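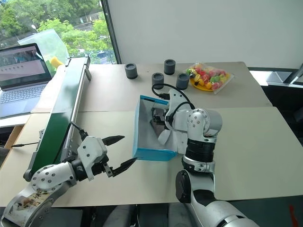
Drivers wanted for the Umham long-term family car test

Do you drive a seven-seater, a wagon or a small van most days of the week, and do you have opinions about it? We would love to hear from you. Umham is looking for 30 households to live with a family car for five months and tell our readers what it was like, the good bits and the bits that made you swear in a parking lot.

We have been writing about everyday cars for a good while now, and the thing readers ask for most is more time. A week with a press car tells you how it pulls away from a light and whether the seats are comfortable. It tells you very little about how the cargo floor holds up after a season of soccer cleats, or whether the third row is still getting used once the kids have fought over it a few times. Our own staff can only cover so much of that (there are not many of us and only two have children), so we are opening the job up.

What the test is

Each household gets one car, fully insured and registered, from the start of May. You use it the way you would use your own. School, work, groceries, the in-laws, a road trip if you have one planned. You keep a short log and we publish parts of it, edited lightly and with your first name only unless you'd like your full name on it.

The cars come from three of the dealers we work with. We won't know the final lineup until the spring, but it will be a mix of gas, hybrid and electric, and it will include at least a few models that get ignored in the usual roundups. If you have always wanted to know whether a tall, boxy, slightly unfashionable wagon would suit you, you may get to find out!

You don't get to choose the exact model. You do get to tell us what would be useless to you, and we will listen. A household with three car seats will not be handed something with two sets of anchors, and a household with nowhere to plug in will not be handed an electric car.

What we would like from you

Log entries, once a week. They can be a paragraph. They can be a page if the transmission did something strange and you want to get it off your chest. The best ones from our last group were very plain: how much fuel, what went in the back, what fell out of the back, which button somebody kept pressing by mistake. One driver spent a whole entry on cup holders and it was one of the most read things we put up all year.

A mileage reading and fuel or charging receipts at the end of each month. A phone photo of the receipt is fine.

One visit to our workshop, about halfway through, so that Brunello Bellini can look over the tires, brakes and trim. It takes most of a morning. There's coffee, and a room with toys and a rug if you need to bring small people along. Brunello likes questions, so bring some.

One group call at the end, where everyone compares notes. Last time it ran well past the hour we had set aside and we had to ask people to stop, so please keep the evening clear.

We expect each household to put over 700 miles a month on the car. If you drive much less than that, the log gets thin and you will probably find it a chore.

What you get

Use of the car for the full five months, with insurance, registration, scheduled service and roadside assistance paid for. You pay for fuel or charging, and for any tolls or tickets.

A payment of $125 a month toward your time, sent at the end of each month once the log entries are in.

First refusal if the dealer decides to sell the car afterward. We have no say in the price and we take no cut, but several drivers in the last round did buy theirs.

Full freedom to say what you think. Dealers do not see your entries before they go up, and neither do the manufacturers. If the car is a disappointment, write that. If you love it and feel a bit silly for loving a minivan, write that too - half our readers are right there with you.

Who can apply

You need to be 25 or older with a full license held for at least three years and a clean enough record that our insurer won't object. One minor ticket is not a problem. Up to two drivers per household can be covered, and both need to be on the application.

You need off-street parking, or a street where cars are left overnight without much trouble.

You need to live within reasonable reach of our workshop in Butance. In practice that means Butance itself, Yau, and the towns along the river in between. We had some lovely applications from farther out last time and had to turn them down, as the towing costs were more than we could manage. If that changes we will put out another call.

You do not need to know anything about cars. Truly. We have plenty of people here who can talk about torque. We are short of people who have tried to fold down a seat with one hand while holding a sleeping toddler in the other arm. Grandparents who do the school run are welcome, and so are foster families, people who share a car with a neighbor, and people with big dogs. Households with a wheelchair user are especially welcome, and we will talk through access and ramps with you before any car is assigned.

People who work for a dealer, a manufacturer or another car publication can't take part, and the same goes for anyone living with them.

A few practical points

Smoking and vaping in the car are out. Dogs are fine, with a cover or a crate. We supply the cover.

Please don't use the car for paid deliveries or ride services. The insurance doesn't stretch that far.

Towing depends on the model. If you have a small trailer or a camper, put the weight on your form and we will see what can be matched up. A bike rack is easier and we have a few to lend.

Every car will have a mileage logger from Pludik plugged in under the dash. It records distance and trip length, and nothing about where you have been. If you would prefer to go without it, tell us and you can send in odometer readings instead.

If something breaks, call the number on the key tag. If you have a crash, make sure everyone is okay first, then call the same number. You will not be charged for ordinary wear. Curbed wheels are a gray area and Brunello will be fair about it, though he may sigh.

If your life changes partway through and you need to hand the car back, you can. Give us a couple of weeks' notice if possible. We keep a short reserve list and somebody on it will be delighted.

How to apply

Send us an email with the subject line "Family car test" and include:

Names and ages of the drivers, and who else rides along
What you drive now, and what you like and dislike about it
A rough picture of a normal week - where you go, how far, and with what in the back
Parking and charging at home
Anything that would rule a car out for you
A short sample log entry about your current car, up to a page

Please take the sample entry seriously, but don't polish it. We read those first. A messy, specific paragraph about a sliding door that sticks in cold weather will get you further than a tidy essay on value for money. If writing isn't your thing, you can send a voice memo instead, and we are happy to take the weekly entries that way as well.

Rozália Urban runs the test and reads every application. She will write back to everybody, including the people we can't place, although it can take her a few weeks when the inbox is full. Shortlisted households get a phone call and then an invitation to come by the workshop, see how things are done and try a few different seats and cargo areas for size. Bring the stroller. Bring the cello, if there is a cello.

We are also looking for one part-time log editor

The drivers' entries need someone to look after them. If you would sooner read about school runs than do them in a borrowed car, this could be for you. The job is ten hours a week from May until the test wraps up, mostly from home, with one morning a week in Butance. You would sort the entries as they come in, fix the typos, chase the late ones kindly, check fuel figures against receipts and pick out the threads that are worth a longer article. You should be comfortable with a spreadsheet and careful about leaving people's voices alone. Experience on a local paper or a club newsletter would be great, but a good short piece of writing about a car you have known well will do just as nicely.

For that one, use the subject line "Log editor" and attach a résumé along with your piece. Pay is hourly and we will give you the rate in our first reply, before you put any more time into it.

Applications for both opened in December 2022 and stay open until the car list is settled. Early ones help us a lot with matching, especially if you need a ramp, a tow hitch or room for three car seats across.

Questions about either can go to Rozália at the same address. If it's a question about what a particular car is like to live with, she will probably ask if you want to find out for yourself.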